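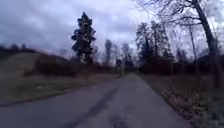
In Defense of the Boring Mile
By Sze-wing Chow
22 March 2022

Ask anyone who builds a learning system what it needs and they will say more data. Ask what kind and they will send you a highlight reel: the near miss, the charging dog, the toddler on a scooter. Everybody wants the toddler. I have spent the winter gathering the other stuff, for a small path-following robot, and I would like to put in a word for asphalt.

Our route at Boncombe is a park path with grass on both sides and a crack down the middle. We have recorded it 110 times since September. On most of those runs the robot met nothing at all, and did so at walking speed.

A colleague at Skinbridge looked over the collection and proposed throwing out all but 16 runs, on the grounds that the rest were "the same." I invited him to watch 2 of the same ones side by side. In one, dead leaves had blurred the edge of the path. In the other the edge was as plain as a ruler. A person would shrug at the difference. Our early model saw the leaves and steered for the grass with great confidence.

A crack is a fine teacher, too. It is dark, it is long, it heads off in roughly the right direction, and a system raised on clean pavement will follow it like gospel. You cure this with many dull examples of a crack being ignored.

I grant that dull footage is a hard sell. The budget people like a graph, and gray sky doesn't graph well. Still, I've asked for 14 more weeks of it, and a better raincoat.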